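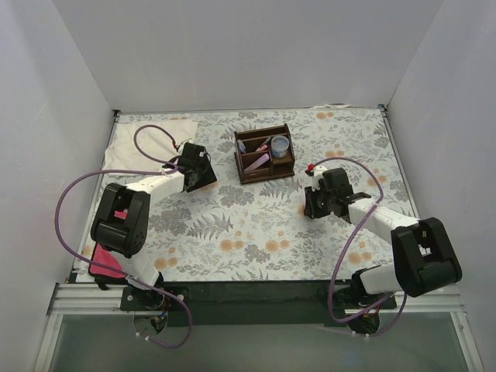 Dark brown wooden desk organizer with divided compartments, on floral covering.

Brirley Office Supplies Working Group
Minutes, Wednesday, 2:00 p.m.
Chair: Natália Slanina
Minutes taken by: Damilola Idahosa

1. Previous minutes
Approved with one correction – the envelope order was 2000, to be delivered in two lots.

2. Stationery budget
Spending to the end of March stands at $800. Toner accounts for $240 of this. N. Slanina asked for toner to be listed on its own line from next quarter.

3. Supplier
The Drerbridge contract ends in June. Welley has quoted for paper and folders but not for labels. Decision deferred until a full quote is received.
Action: D. Idahosa to request label prices.

4. Storage
Cabinet keys for the Hrnčiar annex are to be signed out at the front desk. Old letterhead will be recycled – 98 sheets are to be kept for the archive.
Action: N. Slanina to update the key log.

5. Other business
Request for a second hole punch agreed.

Meeting closed at 2:50 p.m.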